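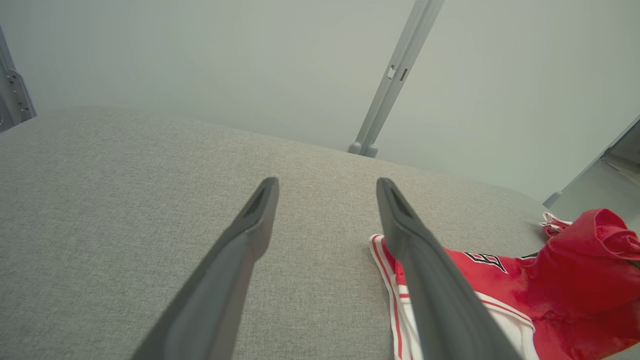 Listero Community Help
Home > Textiles and Upholstery > Dye Transfer

Red jersey and gray fabric seating: prevention and care

Posted by Common Room Desk, Halton Residence
October 3, 2018

I am writing on behalf of the residence office at Halton, where we are responsible for the furnishings in the shared lounge. The lounge contains a large upholstered sofa in a gray heathered fabric, supplied under the Tokarz contract in April. The fabric is a woven polyester blend according to the care sheet. The covers are fixed and cannot be removed for machine washing.

Residents who play in the house league are in the habit of leaving their team jerseys on the seating after matches. The jerseys are red and white, with block lettering, and the red is a strong one. Last week a member of our staff noticed a faint pink mark on one seat cushion, around 3 inches across, in a place where a jersey had been left overnight. It is not certain that the jersey had been washed before it was left there, and it may well have been damp.

We would be grateful for advice on the following matters. First, what is the correct method for removing a mark of this kind from fixed upholstery without leaving a ring? Second, is there a reliable way to establish whether a particular jersey will release color before it comes into contact with the furniture? Third, the white sections of two jerseys have themselves turned slightly pink in the wash, and the team has asked whether they can be recovered. The printed characters must not be damaged, as the league does not replace shirts in mid-season.

The care sheet for the sofa carries the code W. We have not applied any product to the mark so far, other than blotting it with a dry white towel, which did not lift anything.

Rok Atanasov
Member, Textiles and Upholstery

Thank you for the clear account. The W code is helpful. It indicates that a water-based cleaner may be used on the fabric. If the sheet had shown S, the advice below would not apply and a solvent cleaner would be required.

For the seat cushion, please proceed as follows.

Vacuum the cushion with a soft brush attachment so that loose dust is not worked into the weave.

Mix a quarter teaspoon of clear, dye-free dishwashing liquid (the type intended for washing by hand) into one cup of lukewarm water. Do not use hot water. Heat may fix the color in the fiber.

Test the solution on a hidden part of the same fabric, such as the lower rear edge, and allow it to dry fully. If the test patch changes shade or texture, stop there and consult an upholstery cleaner.

Dampen a white cloth with the solution, wring it well, and blot the mark from the outer edge toward the center. Turn the cloth to a clean part each time color appears on it. Please do not rub. Heathered weaves are made of lighter and darker threads together, and rubbing raises the surface so that the treated area looks paler than its surroundings even after the stain has gone.

Blot again with a second cloth dampened in plain water to remove the detergent. To avoid a ring, dampen very lightly outward to the nearest seam, so that the whole panel dries at the same rate. Press with a dry towel and leave the cushion to dry in moving air. A fan is suitable. A hair dryer on a warm setting is not.

The process may be repeated on the following day. If the cloth no longer picks up any color and the mark is still visible, further blotting will achieve little and a professional should be consulted. Chlorine bleach should not be used on this upholstery unless the manufacturer states that it is safe.

With regard to testing a jersey, choose an inside seam in the red area, wet it with warm water, and press it firmly between two layers of white cotton cloth for several minutes. Any pink on the cotton means that the garment is still releasing dye. A clean result is encouraging but does not cover every condition, and a jersey soaked with perspiration can behave differently from one wetted with tap water.

Regarding the jerseys that have turned pink, do not put them in the dryer. Wash them again promptly in cold water with the usual detergent. If that is insufficient, an oxygen bleach (color-safe, without chlorine) may be used if the garment label permits it. Dissolve it completely, follow the time and quantity on the package, and test it first on the red cloth and on the edge of a printed character. Color removers sold for white laundry are unsuitable here, as they would be expected to attack the red as well.

linen_closet_483
Member

Agree with most of the above. I would add that color catcher sheets are worth using when washing red and white shirts. They do not undo anything already on the cloth, but they pick up some loose dye in the water. Wash the shirts inside out on cold and take them out as soon as the cycle ends. Shirts left wet in a heap are how the white parts go pink in my house.

For the sofa I have always used club soda and it has been fine. Mine is a darker fabric, however, so perhaps it would not show.

Rovamar Fabric Care
Registered trade member

The guidance on blotting is sound. Club soda offers no particular advantage over plain water on a dye mark, and we would suggest that it be omitted.

For a shared lounge, we recommend a washable throw in a light, colorfast material over the seats that are used most often. It should be checked for dampness and changed regularly, as a thin throw will not stop moisture from a wet garment. A row of hooks near the entrance would also give players a place to hang their jerseys until they can be washed.

Common Room Desk, Halton Residence

Our thanks to all who replied. The test on the rear edge of the sofa has been carried out and the patch is now drying. We will treat the cushion once the result is known. The team has been asked to keep the two affected jerseys out of the dryer, and the request for hooks has been forwarded to the maintenance office.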